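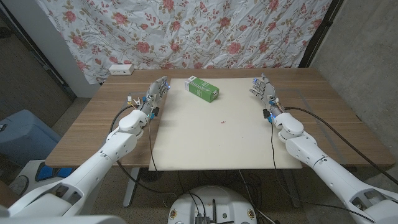
Figure 1. Both hands open at the near side of the board, green box toward the far edge.

Handout 7: Learning to pick from few demonstrations
Lucienne Hoarau, January 2022

The policy takes the head camera view and joint angles and outputs targets for both arms. We trained it on 101 demonstrations of one task: pick up the box with two hands.

With the box placed square to the board, 33 test runs gave 7 failures. Angled boxes did worse – the hands often closed at different times.

For next week, read Solberg's notes on action chunking and bring one idea for fixing the timing.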